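형성 평가

형성 평가(形成評價, formative assessment)는 교수·학습이 진행되는 동안 학습자의 이해 수준을 파악하여 이후의 수업과 학습 활동을 조정하는 데 쓰는 평가를 말한다. 학기 말이나 과정 종료 시점에 성취 결과를 판정하는 총괄 평가와 구별되며, 산출된 점수는 성적에 반영하지 않거나 제한적으로만 반영한다.

구성 요소
일반적으로 학습 목표의 제시, 학습 증거의 수집, 피드백, 후속 지도의 조정으로 이루어진다. 증거 수집에는 구두 발문, 쪽지 시험, 수업 종료 직전의 서면 응답, 초고 검토 등이 쓰인다. 문항은 정답 여부보다 오개념의 유형이 드러나도록 설계하며, 선택형 문항의 경우 오답지마다 특정 오류를 대응시키기도 한다.
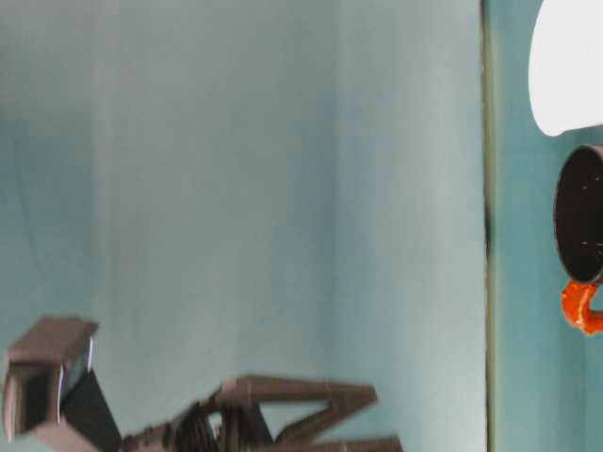

피드백은 과제 수준, 수행 과정 수준, 자기 조절 수준으로 나뉜다. 점수만 통지하는 방식은 수정할 지점을 알려 주지 못하므로 서술형 의견을 병기하는 경우가 많다. 동료 평가와 자기 평가를 함께 운영할 때에는 채점 기준표를 사전에 공유한다.

적용 사례
헤르노라 교육청은 중등 수학 과정에 14주 단위의 형성 평가 주기를 도입하였다. 각 주기는 네 차례의 점검과 한 차례의 재지도 기간으로 구성되며, 9월에 첫 주기가 시작된다. 레프테리스 바실라키스가 작성한 운영 지침은 점검 결과를 일곱 수업일 이내에 학습자에게 돌려주도록 규정한다.

한계
학급 규모가 큰 경우 개별 피드백에 드는 시간이 늘어난다. 점검 결과가 학교 간 비교 자료로 전용되면 총괄 평가와의 경계가 흐려진다는 지적도 있다.

같이 보기
총괄 평가
진단 평가
수행 평가

최종 수정: 2022년 8월 15일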